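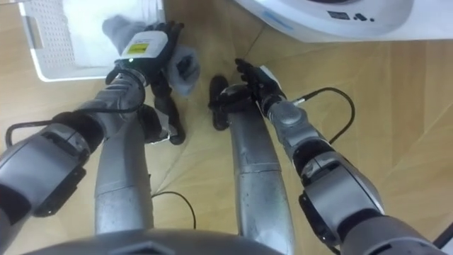

Location longue durée du Haldane : un humanoïde pour la lessive, à l'essai chez moi

Publié le 24 novembre dans Essais, Maison

Je déteste apparier les chaussettes. Je tiens à le poser d'emblée, parce que toute la suite en découle, y compris la signature en bas d'un contrat de location que je n'aurais jamais cru lire en entier. Le Haldane est un robot humanoïde, deux bras, deux jambes, deux mains à plusieurs doigts, proposé par Tronorwood en formule domestique « linge et rangement ». On me l'a livré en mai. Je viens de le rendre, et j'ai eu le temps de me faire un avis, ainsi que quelques ennemis à l'étage du dessous.

Le prix, d'abord, puisque c'est la question qu'on me pose avant même de savoir s'il marche. L'abonnement coûte 400 euros par mois, engagement de deux ans, avec un dépôt de garantie de 3 070 euros restitué à la fin si la machine revient entière. J'ai pour ma part bénéficié d'une période d'essai prolongée, consentie aux gens qui acceptent de remplir des questionnaires de satisfaction interminables. J'en ai rempli. La question « Votre Haldane vous a-t-il procuré un sentiment de sérénité ? » revenait chaque semaine et ma réponse a beaucoup varié.

La livraison

Deux personnes, un camion, une caisse de la taille d'un congélateur. L'installation prend une matinée. On vous demande de dégager le sol, de retirer les tapis et de désigner une « zone linge », ce qui, dans mon appartement, revient à désigner le coin où se trouve la machine. Le technicien fait marcher le robot dans la pièce pendant qu'il lève un plan, puis on lui présente les meubles un par un, comme à un cocktail. Il faut ensuite lui apprendre la panière. Le catalogue précise que toute panière rigide et ajourée convient, de préférence claire. La mienne est en plastique blanc, à petits trous carrés, et elle a été acceptée du premier coup, ce qui m'a procuré une fierté disproportionnée.

L'application s'appelle Bandance. Je ne sais pas qui a choisi ce nom ni dans quel état. Elle sert à lancer les tâches, à fixer des horaires, à consulter un journal d'activité et à suivre en direct ce que voit la caméra de tête. Cette dernière fonction est de loin la plus réussie, et j'ai perdu avec elle un nombre d'heures que je préfère taire. On voit ses avant-bras, ses pieds, le parquet, et une main noire qui tient une chaussette grise avec un sérieux de joaillier. C'est hypnotique. J'ai regardé ça au bureau en réunion, le son coupé.

Ce qu'il fait bien

Le linge en vrac, sans discussion. Vous lui donnez une panière pleine, il en sort les pièces une à une, il les oriente, il les dépose. Les mains sont la vraie bonne surprise : elles ferment sans écraser, elles savent attraper un tissu mou par un bord, et elles recommencent sans s'énerver quand le tissu leur échappe, ce que je ne peux pas dire des miennes. Serviettes, torchons, tee-shirts, sous-vêtements : rien à signaler. Un pull en laine un peu feutré lui a posé problème au début, et il a fini par le prendre par la manche, comme tout le monde.

Les chaussettes, donc. Il les saisit très bien. Pincées entre les doigts, elles pendent des deux côtés, il les porte avec précaution et ne les lâche presque jamais en route. L'appariement, en revanche, relève d'une option. Je répète, au cas où quelqu'un chez Tronorwood me lirait : sur un robot vendu pour le linge, reconnaître que deux chaussettes vont ensemble est une option. J'ai pris l'option. Elle fonctionne pour les motifs francs et s'effondre devant le gris. Or je ne possède que des chaussettes grises, achetées précisément pour ne plus avoir à les apparier. Le Haldane, lui, tient à distinguer des gris que je n'avais jamais remarqués, et m'a laissé un soir une rangée de célibataires bien alignées sur le lit.

Autre bon point, la patience. Il n'abandonne pas. Une taie d'oreiller retournée sur elle-même l'a occupé tout un après-midi. Le journal de l'application indiquait sobrement « tâche en cours ».

Ce qu'il fait moins bien

La lenteur. Il faut être clair là-dessus avant de signer : une lessive que je vide en cinq minutes lui prend le temps d'un long métrage, générique compris. Le commercial m'avait expliqué que cela n'avait pas d'importance puisque je serais ailleurs pendant ce temps. C'est vrai les jours où je suis ailleurs. Le dimanche, on partage la buanderie avec un monsieur très lent qui occupe tout le passage, et on finit par attendre son tour devant sa propre machine.

Les programmes. Il ouvre, il charge, il referme, mais le choix du cycle reste à votre charge si votre appareil n'est pas compatible Bandance. Le mien ne l'est pas. On peut lui apprendre une position de bouton par démonstration, procédure décrite sur onze pages dans le manuel, et qui a donné chez moi un lavage « laine » pour les draps et quelque chose de beaucoup plus énergique pour une écharpe à laquelle je tenais.

Le bruit des pas. Les pieds sont plats et posent franchement. Sur parquet, en chaussons moi-même, j'avais l'impression de vivre avec quelqu'un qui ne se déchausse jamais. Tronorwood vend des semelles souples. Elles sont en supplément, évidemment, et elles glissent un peu dans les virages, ce qui ajoute du suspense.

Les câbles. Le fabricant en laisse courir à l'extérieur le long des avant-bras, avec des boucles assez larges au poignet pour laisser du jeu aux articulations. Je comprends l'idée. Dans une buanderie étroite, on passe quand même son temps à surveiller les poignées de porte. Je n'ai jamais eu d'accroc, mais j'ai retiré un porte-serviettes par prudence et je ne l'ai toujours pas revissé.

Le pliage, enfin. Les torchons sont pliés en rectangles presque militaires. Les chemises sont pliées aussi, dans la mesure où elles occupent moins de place après qu'avant. Quant au drap-housse, le Haldane l'aborde avec la même méthode que moi, à savoir une boule, qu'il tasse au fond du placard. J'ai trouvé cela réconfortant et l'ai noté dans le questionnaire, rubrique sérénité.

Le service après-vente

L'assistance est sous-traitée à Daltbridge. Je les ai appelés à plusieurs reprises, et on m'a toujours répondu vite, avec une politesse un peu funéraire. Le diagnostic à distance est efficace : ils se connectent, ils regardent les journaux, ils demandent la permission de bouger un bras, et le bras bouge. Il faut s'y préparer. J'étais en train de manger.

La seule vraie panne concernait la main gauche, qui refusait de s'ouvrir complètement. Un technicien est passé dans la semaine, a remplacé une pièce que je n'ai pas eu le droit de garder, et m'a rappelé que le robot ne devait pas porter de linge trempé. C'est écrit dans le manuel, en effet, dans l'annexe. On essore donc fort, ou on patiente.

Un mot sur la confidentialité, car la caméra de tête voit tout ce qui traîne. Par défaut, les images sont conservées pour « amélioration du service ». Cela se désactive, au fond d'un sous-menu, et il faut confirmer deux fois que l'on renonce bien à améliorer le service. Faites-le le premier jour. J'ai attendu, et il existe donc quelque part une archive assez complète de mes caleçons.

Faut-il le louer ?

Si vous avez une grande famille, une vraie buanderie avec une porte qui ferme, un sol dur et des voisins compréhensifs, la question se pose sérieusement. Le volume compense la lenteur : il peut tourner pendant que tout le monde est sorti, et retrouver le linge propre trié par type reste un petit luxe dont on prend vite l'habitude. Même chose pour quelqu'un que se baisser fait souffrir. Une amie dans ce cas l'a essayé chez moi et m'a demandé le numéro du commercial avant d'avoir remis son manteau.

Si vous vivez seul dans un appartement, comme moi, avec une lessive et demie par semaine, c'est beaucoup de métal pour quelques tee-shirts. À ce tarif, le pressing du coin vient chercher le sac, le rapporte, et ne demande pas qu'on retire les tapis.

Points forts : la préhension, vraiment remarquable ; la constance ; le suivi vidéo ; une assistance qui décroche.

Points faibles : le temps passé ; les options facturées à part ; le bruit au sol ; le réglage des cycles sur les machines non compatibles ; le gris.

Note : 6,5 sur 10. J'aurais mis un point de plus si l'appariement avait été compris dans l'abonnement.

Mise à jour : le dépôt de garantie m'a été rendu, moins une retenue pour « rayure, tibia droit ». Je conteste. Le porte-serviettes était là avant lui.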